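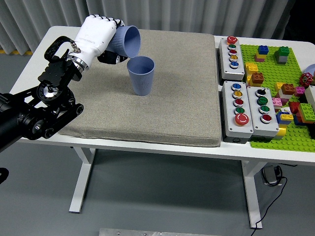
Search this guide
Enter keyword

Hanging a signed shirt: frame set-up, part 2
By Trevor MacPherson
2025-02-20

Right, you've got the shirt, you've got the Wellum frame, and the backing board is cut. Now for the fun bit! I've used my old Lumville away shirt for this section (signed by Bořivoj Říha, our keeper back when I still had knees), but the steps are the same for any football shirt.

1. Wash your hands and dry them properly. Lay the shirt face up on a clean sheet and smooth it out with your palms, working away from the signature.

CAUTION: Never iron over a signature. I did it once, on a low heat with a towel on top, and I still don't like talking about it.

2. Slide the foam insert inside the shirt. It should stop just short of the hem – if it pokes out, trim it a little at a time.

3. Fold the sleeves back to the angle you like. I go for slightly open, so the league patch shows.

4. Turn the whole thing over and pin the back to the foam, starting with 8 pins along the shoulders. Stick to stainless steel, and go through the seams wherever you can.

Note: Shirts from the eighties can be surprisingly thin. If yours is one of those, skip the pins and use a few loose stitches in matching thread.

5. Set the shirt on the backing board and fix it with the three fabric tabs supplied. Stand it up and leave it overnight. Mine had slipped by morning, so I redid the top tab and it's been fine.

6. Fit the spacers, then the glazing, then close the clips. Check for lint before the last clip goes in (there will be lint).

CAUTION: A full-size frame with glass weighs over 2 kilos more than the acrylic version. Use both wall hooks, and get someone to hold the other end while you hang it.

7. Pick a wall out of direct sun. My Prumthorpe shirt spent one June opposite a window and the red went pink down one side.

Hanging a row of shirts? Do the middle one first and work outward.

Related items
Part 1: Measuring up and cutting the board
Part 3: Adding a photo or match ticket
Cleaning acrylic without scratches
The Wanigasekara fold for long sleeves
Storing shirts you haven't framed yet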